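### 4.2 Episode Length and Attention in Preschool Viewers

The second analysis concerns the home-video format, in which a single long story is sold together with several shorter episodes. We coded two animated titles from the Varkum catalog, *Galtgate Harbor* and *The Warketti Parade*. Both are aimed at children under six, and both use a recurring group of animal characters who speak to the viewer and wait for a reply.

Each title was divided into segments at every change of location. A segment was coded as "participatory" if a character asked the viewer a direct question and the soundtrack then left a pause of at least two seconds. Songs were coded separately, even when they contained a question, as pilot coding showed that children tended to respond to the melody before the question had ended. Agreement between the two coders was 95 percent for segment boundaries. Disagreements were settled by a second viewing with the sound off.

Viewing sessions took place in the home and lasted either 30 or 60 minutes. Parents were asked to leave toys and snacks where they normally kept them. Visual attention was scored from the child's head direction and was treated as lost when the child faced away from the screen for longer than two seconds.
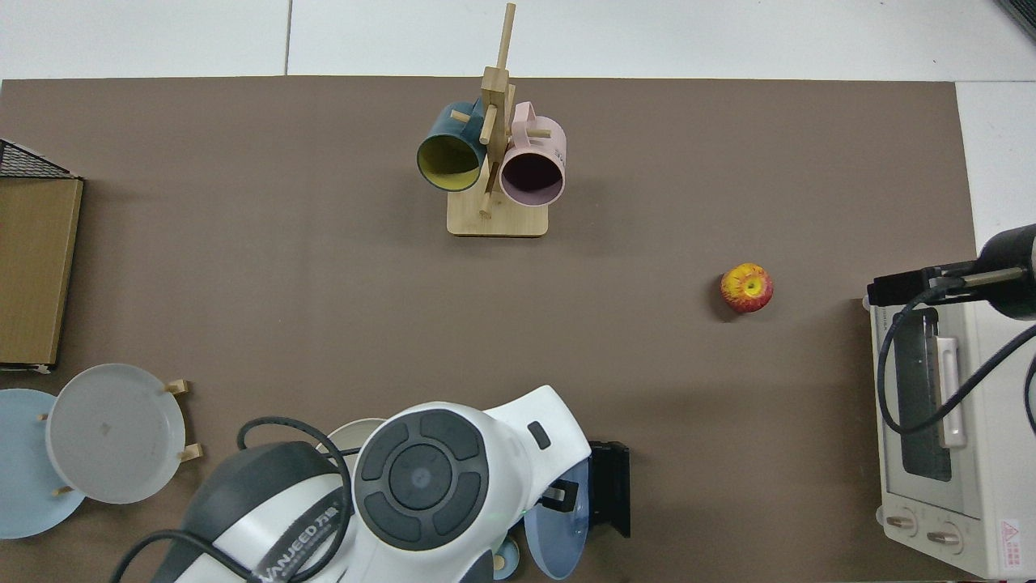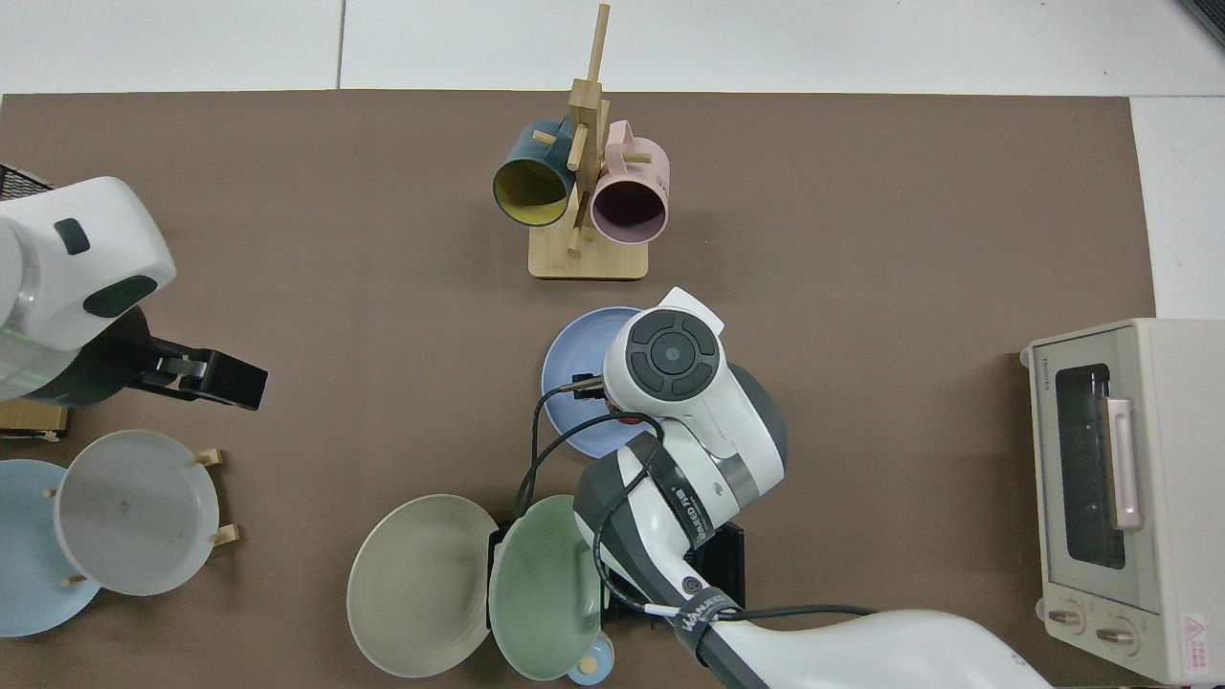
**Figure 3.** Mug tree with a teal mug and a pink mug on a tabletop mat, both panels.

In the longer sessions, attention fell during the middle of the main story and rose again at the first song of the next episode. The effect was stronger for *The Warketti Parade*, whose main story contains a long costume contest with little dialogue. Participatory segments held attention better than other spoken segments, but the advantage shrank when two of them followed each other directly. We found no comparable drop in the shorter sessions.

These results differ in part from the Mühlbauer model, which predicts a steady decline over the whole session regardless of content. The model was fitted to broadcast programs with commercial breaks and may not carry over to disc or streaming releases. It also treats songs and dialogue as one category. Section 4.3 repeats the analysis with songs removed and with opening and closing credits counted as separate segments.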